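Minutes of the Residents' Meeting, Vustora House
Held on Sunday at 5 p.m. in the ground floor room

Present: owners or tenants of nine flats, and the agent from Farooqui Lettings. The minutes of the January meeting were read and accepted with one correction: the repair to the bin store door was paid by the agent, not by the residents.

1. Service charge
The agent informed us that the charge will rise to 167 pounds per month for each flat. Two owners asked to see the insurance bill before they agree. The agent will send it by email.

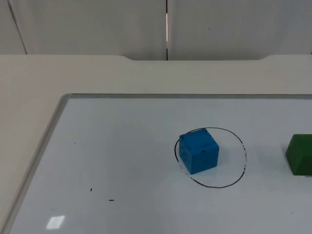 The owner of flat 6 asked if the charge can be paid every three months. The agent answered that this is possible, but the request must be made in writing.

2. Painting of the staircase
Two offers were received. Promix asks 3,000 pounds for all floors, with materials. The second firm did not include the ceiling, so we could not compare them well. It was agreed to ask the second firm for a new price.

3. Sale of flat 4
The flat is now for sale and viewings will be made in the evenings. The seller kindly asks that bicycles are not left in the entrance on the Zotville Road side.
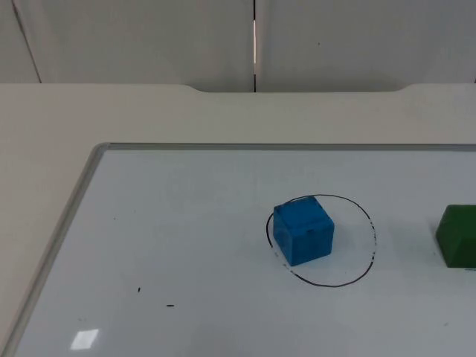

The next point was the colour for the staircase walls. Some residents wanted a light yellow, others wanted white. After a discussion it was proposed to take a soft off-white, the same kind of shade as the wall panels in the photograph, with the doors staying dark green. Seven flats voted for, two against.

4. Other matters
The water meter cupboard needs a new lock. The agent will order it and give one key to each flat.

The meeting closed at 6.20 p.m.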